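had been renting out rooms above the old Clista shop for 15 years before anyone asked Arlindo Brito about the water. Tenants in Kultside buy it by the crate, he says, and most of them never try the tap.

Hongmei Dai did. She moved in last October and kept a jug in the fridge for a month - the chlorine taste went overnight.
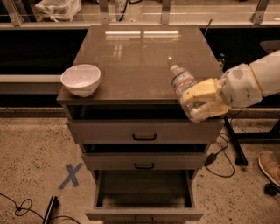
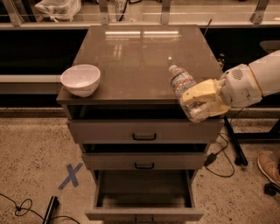 A bowl and a bottle of water on a dark cabinet top.

Her spending on drinks fell to 4 pounds a week, from 12. Brito has since had the pipes on the top floor replaced, a job that took nine days and two plumbers. The rent stayed the same.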